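Building a Two-Arm Tabletop Sorter in a Shared Workshop
Handout 4: Bench layout, bins, and the marker problem
Instructor: Thenmozhi Thampi

Before you read this, finish Handout 3. If your arms still lose their zero every time the power blinks, more reading will not help you, and you should go back and fix the homing routine. The rest of us will be here.

4.1 Where we are

By now each group has two arms that move when told and mostly stop when told. They hang over opposite ends of a shared table, and they have a job: pick up markers, put them in bins. Last time we did it with a single marker laid square to the table in a spot we had measured, and everyone clapped. This week the markers are lying any which way, as they do in every home and workshop on earth, and the clapping will be more selective.

The project name on the sign-up sheet is Keltolitz. It was picked in March by a vote I did not attend. The control code lives in the folder of the same name, and the calibration files live in a subfolder called Trotenero, after the previous project, whose files we inherited and are afraid to rename. If a script complains that it can't find Trotenero, you have been tidying. Put it back.

4.2 The bench

Read this section with a tape measure in hand.

The table is the reference for everything. Each arm knows where its own base is and believes the table is flat, level, and exactly as far down as you said it was. Shared tables get leaned on, and chairs get rolled into them. Before each session, touch the gripper tip down gently at the four corners of the working area and write down the height at each one. If a corner disagrees with the others, shim the table leg. Do not "fix it in software." I have seen the software from the last group that did that, and it contains a correction for a folded piece of cardboard that has since been thrown out.

Bins go at the sides, under or near the arm that uses them. The middle stays open for picking. A third container may stand in the middle toward the back, and that's the handoff container: anything one arm can reach and the other one wants goes through there. It is slower than passing directly from gripper to gripper. You may try passing directly in week nine, with your own markers.

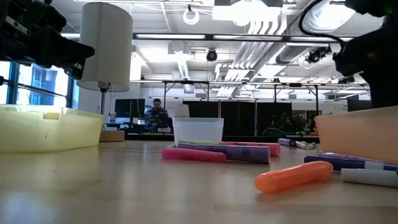 Fig. 4.1. Table with side bins, center container, and markers.

Notice how close some of the markers in the right foreground are to the peach-orange bin. They lie beneath its overhang, which is the least friendly place for anything you plan to grab from above. A downward-looking camera may lose part of a marker behind the rim of a bin, and a gripper coming straight down may find the rim first. Your planner should know the bin as a solid block with some margin around it. A margin of 40 millimeters is what we use. Groups who shave this down to gain reach will gain reach and lose bins.

The lamp in the figure is also an obstacle. It has a tall shade, it stands between the yellow bin and the clear container, and a plan that treats the space between two containers as free air will go right through it. Add it to the model as a cylinder, shade width all the way down. Yes, this wastes the space around the thin stem. No, you may not thread an arm through there.

4.3 Why markers

People ask why we don't start with blocks. Blocks are polite. They sit flat, they have corners, and they stay where you left them. A round marker has none of these manners. Close a gripper on it slightly off center and it rolls, usually toward the edge, and usually while you're typing.

Markers are still a good choice for a home build. They're cheap and light, they survive being dropped, and they come in colors that a simple vision script can tell apart, up to a point. The point is reached when you put a pink highlighter near a pink-red marker and ask the script which is which. Color alone won't settle it. You need shape as well, and the handiest measure is the ratio of length to width taken from the outline.

Watch out for these:

Two-colored barrels. A purple-and-white marker may come out of the color step as two short objects lying end to end. Merge blobs that share a long axis before you count anything as a pick target.

White bands. Same problem, smaller. A dark marker with a white band can be cut in half by your threshold.

White or pale barrels on a light table. Your threshold will eat them. Use edges for these, or lay down a dark mat and stop suffering.

Shiny barrels. Overhead lights leave a bright streak along the top of a glossy marker, and the script sees a thin white stick on top of a fatter orange one. It will want to pick up the stick.

Clusters. When markers touch, the outline becomes one odd blob. Don't grab a blob by its center. Take the marker with the most free edge first, then look again.

Printing on the barrel. Ignore it. Somebody always wants to read the label. The gripper doesn't care what brand it's dropping.

4.4 Light

A workshop with big windows is lovely to work in and a nuisance to calibrate in. Thresholds tuned at 9 a.m. will be wrong by lunch, and wrong in a new way by four. You have two choices.

First choice: retune at the start of each run with the gray card. It takes a minute. Put the card in the middle of the table, run the card script, and remove the card. The third step is the one that gets skipped, and the arm will then try to sort the card.

Second choice: fix the exposure and white balance by hand and let the overhead lights do most of the work. This holds up better on overcast days and worse when the sun gets onto the table.

Translucent bins deserve their own warning. With light coming from behind, a translucent rim can glow, and a pale yellow rim glowing next to a window looks a great deal like a very large highlighter. Mask the bins out of the image before the color step. The mask is a plain polygon in the settings file. If you move a bin, move its polygon. I will be moving your bins.

4.5 Gripping

Work through this in order, with one arm powered and the other parked.

Step 1. Put one marker in open table, well clear of everything. Get its center and its long axis from the camera.

Step 2. Turn the gripper so the fingers close across the barrel. If your marker ends up standing on its end, you are off by ninety degrees. This happens to every group and is worth a short laugh.

Step 3. Come down to hover height, pause, and look again. If the marker has moved since the first look, find out why before going lower. The usual cause is an elbow.

Step 4. Descend slowly. Stop with the fingertips just above the surface. Fingertips pressed into a table will lift the arm's own base bolts sooner or later, and then you'll be back at Handout 3.

Step 5. Close to light contact, wait, then close a little more. A single fast squeeze is how markers get launched.

Step 6. Lift straight up to travel height before moving sideways. Diagonal lifts look elegant and knock over lamps.

Step 7. Move over the bin, lower below the rim, and open. Dropping from travel height works too, if you enjoy the sound.

The finger pads that came with the Skalevar grippers are hard plastic and slide on smooth barrels. Wrap them in a strip of rubber cut from an old bike tube. The group before you bought proper silicone pads, which were excellent until they fell off and went into a bin with the markers, sorted correctly by color.

4.6 Two arms, one table

The arms share air. Until your collision checks pass, only one may be in the middle zone at a time. We handle this with a token: a single variable holding the name of whichever arm is allowed in. An arm asks for the token, gets it or waits, does its business, retreats to its own side, and gives the token back.

The classic failure is an arm that stops on an error while still holding the token. The other arm will wait for it with perfect courtesy until the building closes. Add a timeout of 17 seconds, and make the timeout raise an alarm. It must never hand the token over by itself, given that the stalled arm is probably still parked in the middle.

Cables are part of the arm. They swing, and they hang lower in some poses than in others. Jog each arm through its full range by hand and watch the cable the whole time, then set your joint limits. Leave enough slack for the wrist to turn and no more.

Keep the stop button on the table edge nearest the person running the test. If two people are running the test, one of them isn't. Decide which before you power up.

4.7 The Gyamfi test

Named after the bench it was first run on. Scatter the markers by tipping them out of a cup. Do not arrange them. I can tell when you've arranged them. Start the run and keep your hands off until it finishes or something falls.

Log every attempt, including the embarrassing ones, in the shared sheet: which arm, which marker, what the camera thought it was, whether it was gripped, and where it ended up. Keep going until you have 100 attempts. The log format is one line per attempt with commas between fields. Please don't get creative. Last term's combined log ran to 3239 lines, and one group had written theirs in complete sentences.

4.8 For Wednesday

Bring your corner heights, your log, and your settings file with the bin polygons in it. Be ready to explain your three worst attempts. "It was weird" is a starting point, and I'll ask what comes next.

Groups that finish early may try picking a marker from beneath the bin overhang by coming in at a slant. Lower the speed limit first. The spare bins are on the shelf by the door.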